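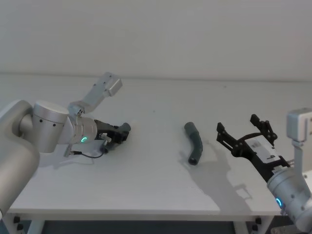
A curved tube on a white tabletop, with a robot arm on either side.

Home | News | Tour | Videos | Crew Notes | Contact

2025-03-28
Posted by the Brindau crew desk

Skorkero video shoot: stage and set safety checklist, with comments

Shoot two for the second single is nearly here and we can't wait! The Wolldale hall has a gorgeous old dance floor and we want everyone dancing on it all day. Please read the comments as well as the ticks.

FLOOR
[x] Dance floor swept and checked for raised nails
Comment: Found 2 near the stage steps, both hammered flat. Beautiful floor otherwise, really springy.
[x] Tape marks flat, no curled corners
[ ] Rubber mats down at the side door
Comment: Mats are in the van. Put them down before the dancers load in, please.

POWER AND LIGHTS
[x] Amps and playback on separate circuits
[x] Safety cables on every hanging light
Comment: All done and looking great. The amber wash on the back curtain is going to be wonderful in the last chorus!
[ ] Cable ramps across the center aisle
Comment: One short. Núñez Stage Hire is sending another with the drum riser.

SOUND
[x] Playback level tested from the dance floor
Comment: Loud and clear with the monitors turned down a notch. Keep it there.
[x] Earplugs at both doors
[x] Quiet room open for breaks (the old coat check, and it has a couch)

HAZE AND EFFECTS
[x] Hall manager told about haze times
[ ] Fan test with the side doors open
Comment: Do this before the first full take. Haze off between setups, even if it looks amazing.
[x] No confetti near the lamps

PEOPLE
[x] Head count limit posted: 189, band and crew included
[x] Both fire exits clear and unlocked
[x] First aid kit full, ice packs in the kitchen freezer
[ ] Extras briefed on exits and the stop signal
Comment: House lights up means stop dancing. Allow 30 minutes for the briefing and a practice run, which should be fun in itself.

RESULT
Fine to load in. Four open items to be ticked and initialed before cameras roll. Bring water and shoes you can dance in!

Contact the crew desk | © 2025 Brindau | Back to top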